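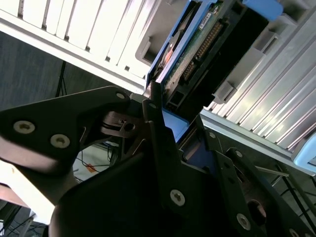 Kelletti Bread Club
Minutes, Sun 11 September

Meeting opened at 2 in the hall kitchen. August minutes read and approved, with one fix: the rye recipe calls for 200 grams of starter, and the minutes had left out the starter altogether.

Oven
The Hanon deck oven dates from 1932 and it is baking beautifully again! The new door seal is in and the back left corner no longer scorches. Agreed to keep the logbook going, and please write in the temperature when you load as well as when you unload.

Flour
We tried the Byun stoneground next to our usual bag. Lovely flavor, great color on the crust, and a much thirstier dough than most of us were ready for (several very flat loaves, all eaten). Voted to order 4 sacks and split them among members. Payment by next meeting.

Zeltau harvest fair
Our table is confirmed. Seeded rolls, plain sourdough and the plum buns, which went so fast last year that we are doubling the batch. Shaping on Friday evening, baking from 5 on Saturday morning. Two more early bakers needed, sign-up sheet is by the sink. Bring your own apron.

Beginners' class
Full, with a waiting list, hooray. A second class was proposed and warmly supported. Dates to be settled once the hall sends us its fall schedule.

Other business
Three proofing baskets are still out on loan. The bench scale needs batteries. Somebody's very good apricot jam was left in the fridge and will be opened if not claimed.

Closed at 3:40, followed by tasting.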